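Rizal Sinaga wrote the handling rules at Tavdale, and he keeps them to 2 pages. "Before, we had 13 pages, and people did not read them," he told me. His first rule is about cloth: every fold must be started again from a crumpled state. The second – he is strict here – says that a failed attempt stays in the record, with a note.

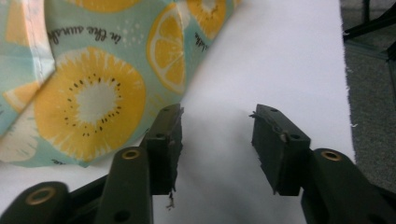 According to Findine, the second rule costs too much time, and a limit of 20 attempts per cloth would be fairer. Sinaga has heard this before. "We can discuss the limit," he said. "The notes must stay."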